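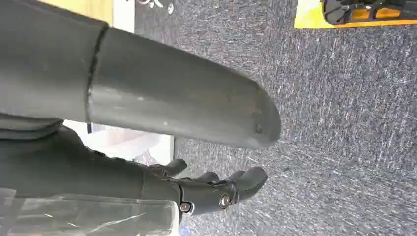

The Nesedholm Public Library will move its adult evening classes into the former periodicals room on the ground floor of the main building, the library board announced on March 29, 2025. The move brings language, bookkeeping and citizenship courses under one roof after several terms in which they were split between the main building and rented space on Skarkard Street. Desks will be set out directly on the carpet visible in the photograph, which the board has decided to keep for its effect on noise. Students in the rented rooms had often complained that chairs scraping on hard floors made it difficult to hear the teacher, and the problem was worst in beginning language classes, where listening practice takes up much of the hour.

The evening program has 339 registered students this term, the highest enrollment since the library took over adult classes from the school district. Of these, 254 are enrolled in English courses at the beginning or intermediate level. The remainder are divided between bookkeeping, citizenship preparation and a course in basic computer use that was added in January.

Under the new arrangement, classes will begin at 6 p.m. and end no later than 9 p.m. The side entrance facing the parking lot will stay open until the last class has left. Students will no longer need to sign in at the front desk, but they are asked to carry their library card. Those who do not yet have one may apply for it during the first week of class, and proof of enrollment will be accepted in place of a utility bill.

The board approved the change after a review of costs and attendance. The lease on Skarkard Street runs out at the end of the current term and will not be renewed. According to the review, attendance in the rented rooms fell sharply on evenings with bad weather, when students who depend on the bus had to walk from the library stop to reach their class. Attendance in the main building stayed nearly the same throughout the winter. The review also noted that teachers had been carrying books and worksheets between the two buildings and had asked for storage that could be locked.

Periodicals will remain available. Current newspapers and magazines have been placed on open shelves near the main staircase, and back issues have been moved to the lower level, where staff will bring them up on request. The microfilm readers are also on the lower level and can be reserved by telephone or at the reference desk. Visitors who used the old room for quiet reading during the day are directed to the second floor, which has the same opening hours as before.

Two course offerings will change with the move. Intermediate English, now taught in a single large group, will be divided into a speaking class and a writing class, and students may register for either or both. The bookkeeping course will be taught in the spring and fall only. Students who are partway through the current bookkeeping course will finish it on the present schedule and will receive their certificates as planned.

Part of the cost of textbooks will be met by a grant from the Dương Family Fund, which has supported the library's children's collection in the past. The grant covers 73 sets of course books for students with limited income. Sets are lent for the length of the term and must be returned in usable condition. Requests should be made in writing to the adult education office, and forms are available in several languages.

The library will also continue its work with Ekari, the neighborhood tutoring project that matches adult learners with conversation partners. Ekari meetings will be held in the study rooms on the second floor before evening classes begin. Partners are expected to attend an orientation session and to commit to one full term. No teaching experience is required. The project is now seeking partners who are free in the late afternoon, and would especially welcome those who speak a second language.

Child care will not be offered during evening classes. The board said that it had considered the question and would return to it when the budget for the coming year is set. Parents may bring school-age children to the homework area in the children's section, where staff are on duty until closing, but children under eight must be accompanied by an adult at all times.

Registration for the next term will open at the reference desk and on the library website. Current students will have first choice of classes and should confirm their places before registration opens to the public. New students of English will be asked to take a short placement test, which may be taken on any evening the library is open. There is no charge for the test or for the English and citizenship courses. A fee applies to bookkeeping and computer classes, and students who are unable to pay may ask the adult education office for a reduction.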